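Cozinha pequena sem enlouquecer: o que funciona cá em casa

Moro há 5 anos num apartamento em que a cozinha mal dá para abrir o forno e a geladeira ao mesmo tempo, e já errei de tudo quanto é jeito. Comprei organizador que não coube, joguei fora pote bom, guardei tampa de panela que nem existia mais! Então vou juntando aqui as dicas que ficaram, na ordem em que fui aprendendo.

Panos de prato

Pano encardido quase sempre é gordura velha. Fervo uma panela grande de água, ponho duas colheres de bicarbonato e um pouco de sabão de coco ralado, desligo o fogo e deixo os panos lá até a água amornar. Depois é máquina normal, sem amaciante -- amaciante deixa o pano liso e ele para de enxugar direito. Passei anos reclamando de pano ruim e a culpa era minha.

Potes e tampas

Guardo os potes encaixados um no outro e as tampas em pé, numa caixa de sapato forrada com papel. Parece bobagem, mas acabou a avalanche quando abro o armário. Pote de plástico que ficou laranja de molho de tomate eu esfrego com óleo de cozinha antes do detergente, deixo uns minutos no sol da janela e melhora bastante. Não fica novo, tá? Melhora.

Cheiro na geladeira

Café usado, bem seco, num copinho aberto na prateleira de baixo. Troco quando lembro. A Cecilia Bawa, minha vizinha de porta, jura que meio limão faz o mesmo efeito, só que o meu mofou e virou outro problema, então fiquei no café. Para a borracha da porta uso uma escova de dentes velha com água e vinagre, e seco bem nas dobrinhas.

Facas

Faca boa não vai solta na gaveta. Enrolo as minhas num pano grosso, porque não tenho parede sobrando para ímã, e passo na chaira antes de cortar carne. Tomate amassando em vez de cortar? É hora de afiar.

Pia e escorredor

Quem tem duas cubas pode deixar o escorredor dentro da menor e liberar a bancada inteira, que em cozinha apertada vale ouro. A água já cai no lugar certo e não fica aquela poça atrás da torneira. Uma vez por semana tiro o escorredor e lavo com escovinha, principalmente nos cantos, onde junta um limo escuro. A cuba de inox eu esfrego no sentido do escovado, com esponja macia e detergente, e seco com pano para não manchar. Palha de aço, nunca!
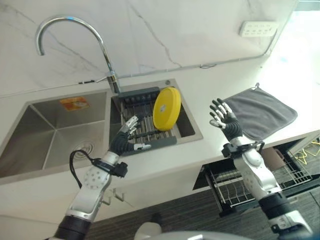
Bancada clara

Café, vinho e açafrão eu limpo na hora, com pano úmido e detergente neutro. Se a pedra for mármore, nada de limão nem vinagre, que o ácido come o brilho e depois só polindo. Tábua de corte sempre, mesmo para um pãozinho rápido. E panela quente vai em cima de descanso -- tenho dois, de cortiça, e um deles vive sumido.

Última atualização: fevereiro

Leia também
Como tirar cheiro de alho das mãos
Temperos: o que vai no armário e o que vai na geladeira
Panela queimada tem salvação
Lista de compras para quem mora sozinho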